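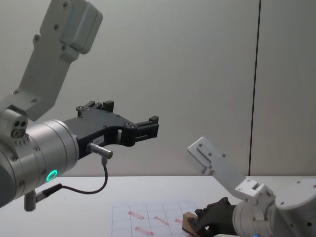
Chapter 4
Reading Marks on a Grid

In this chapter you will learn to
set up a table and a sheet for marking
record the place of a mark by row and column
decide what to do with a mark that crosses a line
turn a set of readings into a small table of results

Words to know: cell, row, column, origin, stroke, tally, margin

A grid is one of the oldest ways to say where something is. A street map uses one, and so does a seating plan. In Chapter 3 you used a ruler to measure the length of single lines. A ruler works well for one line at a time, but it is slow when a page has many marks on it and you want to know how they are spread. A grid lets you give every mark an address.

The work in this chapter needs very little. You need a flat table, a sheet of paper printed with thin lines, and something that leaves a color you can see against the lines. Red on a grey grid is a good choice. Black on black lines is hard to read, and pale yellow disappears under most lamps.

4.1 Setting up

Clear the table first. A white or light-colored top is best because you can see at once if ink has gone over the edge of the paper. Wipe off any crumbs or eraser dust. A single crumb under the sheet will make a bump, and a marker that meets a bump will skip.

Look at the light next. You want it even, with no hard shadow falling over the sheet. A plain wall behind the table helps, as it throws back soft light and gives the eye nothing else to follow. If your own shadow falls on the paper, move to the other side of the table before you move the lamp.

Lay the sheet down at whatever angle suits your hand. Many students want to line it up with the edge of the table, and that is fine, but the grid does not depend on the table. Row and column are counted from the origin, the corner you choose on the paper. Write a small O in the margin next to that corner. If the sheet is turned later, the O turns with it and your readings stay correct.

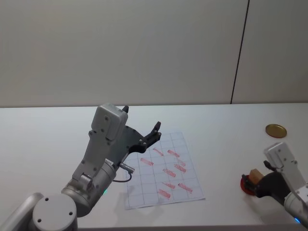
A mark made with a pen point fits inside one cell and is easy to read. A stroke is different. It has a length and a direction, and it often runs across a line into the next cell. Smudged strokes are harder still, since one end may be dark and the other faint. Before you read a sheet like this, you have to settle on a rule.

Three rules are in common use.

The first-touch rule gives the stroke to the cell where it starts. Use it only if you made the stroke yourself or watched it being made.

The most-ink rule gives the stroke to the cell that holds the largest part of it. This is the rule used in most of the exercises in this book.

The all-cells rule counts every cell the stroke enters. It gives larger totals than the other two, and it should never be mixed with them in one table.

Write the name of the rule at the top of your results page. Two people can read the same sheet with care and come to different totals, and the usual cause is that they used different rules and did not say so.

4.2 The Gavulum sheet

The practice sheet for this chapter is the Gavulum sheet, found in the Cono workbook. It has 252 cells. Take out one copy and keep the rest flat in the folder – a sheet that has been rolled will not lie still. If you do not have the workbook, any gridded paper will do, but count its cells before you start and write the number down. You will need it when you work out what share of the cells has been marked.

Reading 4A: From a class notebook

The pages below come from the notebook of an evening drawing class that worked through these exercises before the book was printed. Spelling has been corrected.
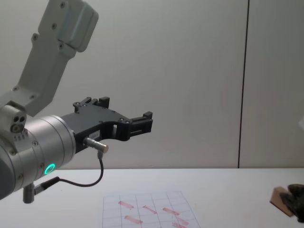

Guthrie, 26 November 2018

Began with the most-ink rule. The first sheet went quickly until we came to the long strokes near the middle, and two of those we could not agree on. We put a question mark in the margin and went on.

Second sheet read by a different pair, who did not see our figures. Their totals were 4 higher than ours. We went back over both tallies and found that they had counted the crossing strokes twice, once in each cell. They had been using the all-cells rule without meaning to.

The paper from Kisusari takes marker well, but the ink drags if a sleeve goes over it. Sleeves up next time. We have 100 sheets left, enough to last until the end of January if we use both sides for practice.

Questions on the reading

Which rule did the first pair use, and where did they write it down?

Was a question mark in the margin a good way to deal with the two strokes? What else could they have done?

Suppose the second pair had written the name of their rule at the top of the page. At what point would the mistake have been found?

Keep your answers. You will use them in Section 4.3, where the same strokes are read with a finer grid.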